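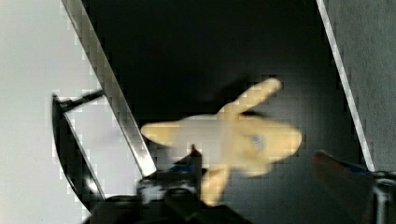 I have been putting off the deep drawer for, oh, two years? Every kitchen has one, I think. Ours is the big one beside the stove, the one that takes both hands to pull all the way out, and it has slowly turned into the place where things go when I don't feel like deciding about them. Lids with no pots. A rice paddle that melted a little on one side. Six (six!) jar openers, and I still run the jar under hot water like my mother taught me.

So on Saturday I made a big cup of coffee, put on a podcast I didn't end up listening to, and started digging.

First thing I learned: wear gloves. I went in bare-handed for the first five minutes and found the loose blade from our old mandoline with the side of my thumb. Nothing dramatic, one Band-Aid, but I went straight to the garage for my gardening pair after that. They're a little stiff for picking up small stuff like toothpicks and twist ties, and I dropped the same birthday candle over and over, but I was much braver about reaching into the back corners with them on.

And the back corners were where it all was! I found the garlic press Usha gave us when we moved in, which I had told her (to her face, with confidence) was in the dishwasher. I found the good bottle opener. I found a receipt for $1,509 from when we had the Wolleo range put in, folded up very small and stuck to a packet of soy sauce. I've been looking for that receipt since May because the left burner clicks and clicks and won't light, and I wasn't sure if we were still under warranty. We are, by the way. I called on Monday and got a very patient man who asked me to read him the model number, so I had to lie on the floor with a flashlight, but that's a different post.

My system, if you can call it that, was to pull everything out onto the counter and only let things back in if I could remember using them. Krishnamoorthy wandered through around the halfway point, looked at the counter, and asked if we were moving. He then spent a good twenty minutes rescuing things from my donation bag. The melon baller went back in. The egg slicer went back in. We had a real discussion about the melon baller, and I'd like it on record that he has not balled one melon in our whole marriage.

Once it was empty I vacuumed out the crumbs with the skinny attachment, then wiped everything down with warm water and a squirt of dish soap. There was a sticky patch way at the back that I'm pretty sure was honey. It took a few rounds with baking soda and an old toothbrush, and I let it all dry with the drawer hanging open while we had lunch.

For putting things back I used some shallow trays I already had from the bathroom cabinet. Spatulas and big spoons on the left, baking things on the right, and everything pointy in its own lidded box so my thumb and I never have to go through that again. The lids with no pots are gone. I do feel a tiny bit guilty about those, like the pots might still turn up.

Thenmozhi asked me in the comments last week if I'd do the spice shelf next, and yes, I want to, but I have to work up to it. I'm pretty sure there are at least three open bags of cumin in there. If you've found a way to store spices that you've stuck with for longer than a month, please tell me what it is! I have jars, I have labels, I even have a funnel now. It was in the drawer.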